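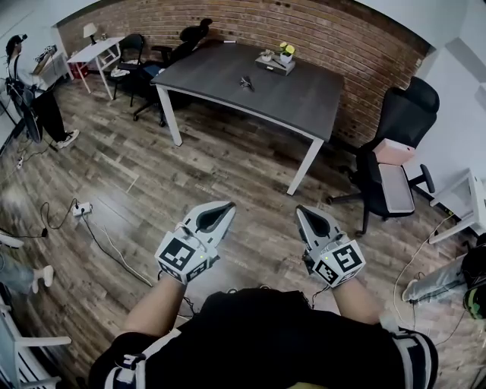
Home News What's On Letters Contact

Old brick workroom at Fundach opens its doors again in February

After a good long winter of sweeping, painting and carrying things up and down the stairs, the brick-walled workroom at Fundach is ready for company again, and the people who look after it could hardly be more pleased. The room will open to neighbors in February, with desks to share and a kettle that is nearly always on.

Raphaël Lebrun, who has been in charge of the tidying, says the brick was the part everyone wanted to keep. It had been hidden behind plasterboard for as long as anyone could remember, and it took more than 100 hours of patient scraping to bring it back - "and a fair bit of dust in the sandwiches," he adds. The red wall now has a dark gray table in front of it, with a few potted plants to cheer things up, yellow flowers among them, and black office chairs to pull up wherever you like.

Most of the furniture came secondhand from Ersoy, the office clearance shop, and the whole lot cost $2685, paid for by last fall's supper and a kind gift from the Zirkine bakery. There is still a little to do. The cables want tucking away, and Lebrun would love another lamp or two for the darker afternoons - if you have one sitting in a closet, do bring it along!

A desk for the morning will be $40 a month, and the door opens at 9 a.m. Anyone curious is welcome to stop in for a look and a cup of coffee first.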